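Kaketti is the navigation package I built with Esi Annan, and this page covers what you get and what it's good for. It's a waypoint policy plus a bundle of simulated house episodes, so you can train an agent to find its way between rooms and then run our exact evaluation on it (scripts included, hooray!). Version 4 is up now, and it's the first one I'd hand to a stranger.

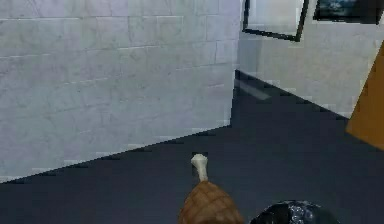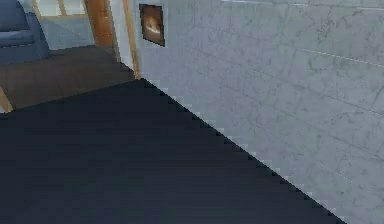 The method itself is pretty simple. We train the policy to pick a short-range waypoint first and worry about the final target second, and we only score it on houses it never saw in training. Low viewpoints close to a wall used to wreck our old depth filter, and the jagged line where the gray marble-look wall meets the dark floor, on the way to the doorway with the blue seat past it, is the kind of edge it loved to read as clutter. The new filter smooths those steps before the map gets built.

The full bundle has 3,720 episodes, with 282 held out for testing. Our best checkpoint reached the goal in 884 of 1,000 trial runs on the easy split. The hard split is a lot rougher, and I'm still poking at it!

Needs the Jurna simulator, July build or newer. The Ander planner plugs in too, but you'll have to set the turn radius yourself. Questions about licenses go to Esperanza Montes, and bug reports come to me.

Last updated October 31, 2021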